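Home Recipes Table Talk About

20/06/2019 | by Aldana Ocampo

I've gone off tablecloths completely. A bare white table makes lunch look twice as good — and I only have to wipe it!

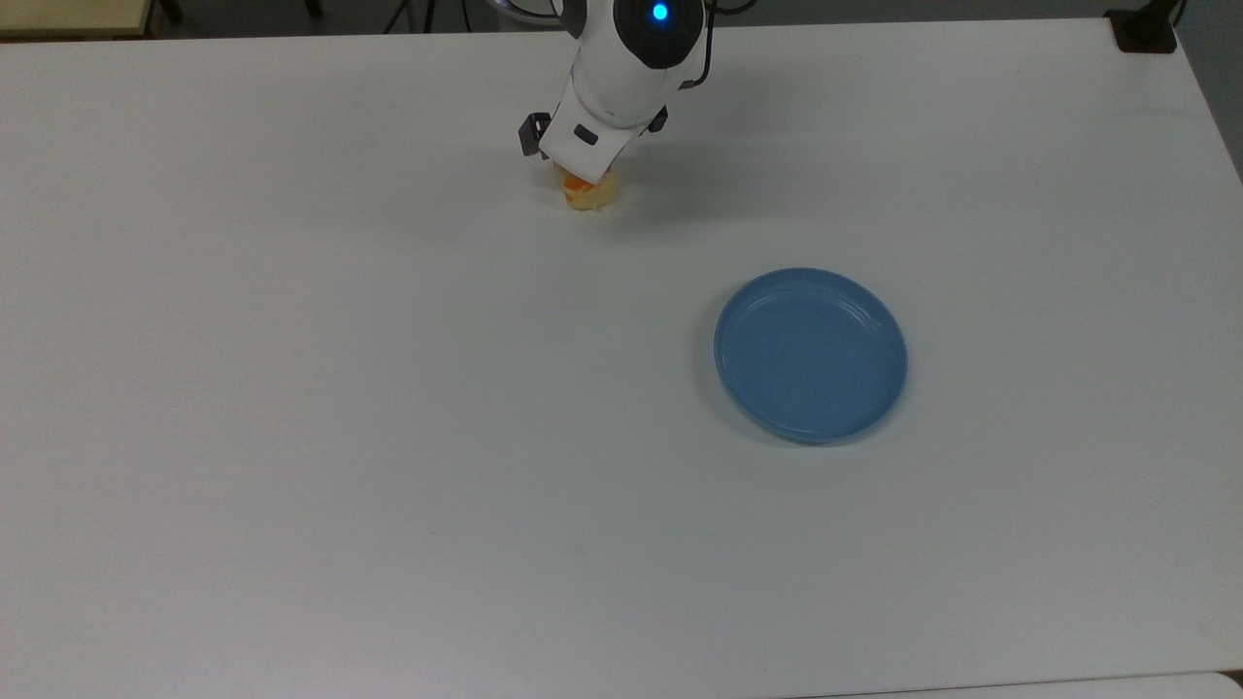 Yellow and orange on plain white.

My blue plates were the last 8 on the shelf at Zilto, and I love them with anything orange. 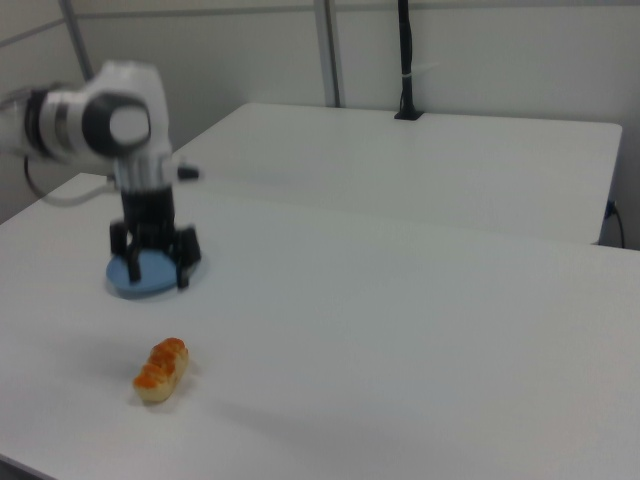

Grakia says pale blue makes bread look sad and I should try green. Nope!

Plate first, then the little orange-topped thing. Always.

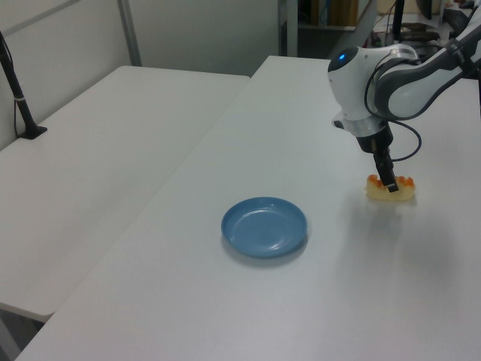 Blue plate, still empty.

10 comments | 70 shares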